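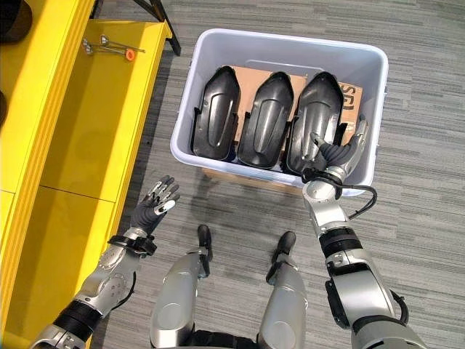

Toda a gente quer falar de inteligência. Eu quero falar de caixas. De fita no chão, de botões de paragem, de quem assina o quê. Chato, eu sei. Mas é aí que as coisas correm mal.

Passei boa parte de janeiro a ler procedimentos internos de empresas que põem humanoides a manusear peças. A Pristham tem um documento com 529 linhas. Li tudo. Há três parágrafos sobre o logótipo nos relatórios e nem uma frase sobre o que a mão livre deve fazer enquanto a outra agarra. Nem uma!

Ora a mão livre é metade do problema. Um braço de duas mãos não é um braço industrial multiplicado por dois. Uma pega, a outra fica por ali, no ar, perto de uma estante, perto de uma pessoa se houver pessoa. Onde fica? A que distância? Recolhida ou aberta? Cada operador faz à sua maneira e depois admiram-se que os registos não batam certo uns com os outros.

A Vostetine ao menos tentou. Regra simples: mão que não trabalha vai para uma posição definida, e essa posição vem escrita na folha da tarefa. Custou-lhes 30 minutos por tarefa nova, dizem. Barato. Eu pagava o dobro.

Segundo ponto, os cabos. Cabo solto no punho é cabo que um dia prende numa aresta. Já ouvi a desculpa toda - que é protótipo, que é temporário, que na próxima versão passa por dentro. Temporário há quanto tempo? A norma devia dizer: folga máxima medida com o braço esticado e com o braço dobrado, verificação antes de cada turno, visto na folha. Não é ciencia de foguetões.

Terceiro. Os recipientes. Peças em pé dentro da caixa, caixa pousada na alcatifa, caixa que desliza quando a mão empurra. Ou se fixa a caixa ou se assume que desliza e treina-se para isso. As duas coisas valem. O que não vale é ninguém escrever qual das duas foi. A Werkix publicou um conjunto com mais de 2.000 pegas e não diz uma palavra sobre o apoio. Serve para quê, assim?

Já me responderam que regras a mais matam a investigação. Que isto ainda é cedo. Percebo, em parte. Um laboratório pequeno não tem gente para preencher formulários, e uma norma de 900 páginas não a lê ninguém. Mas eu não peço 900 páginas. Peço uma folha. Frente e verso, vá.

No grupo de trabalho Ojeda, onde fui ouvinte, discutiu-se uma tarde inteira a definição de "agarrar". Uma tarde. A parte de arrumar a zona de trabalho - prateleiras com coisas soltas, varetas, pinos, tudo ao alcance de um cotovelo distraído - ficou para a próxima reunião. E a próxima reunião foi adiada.

Por mim começava-se por aí. Limpar a prateleira antes de ligar o robô. Escrever onde fica a mão parada. Prender o cabo. Depois discutimos o verbo, com calma, e com uma proposta de texto já em cima da messa.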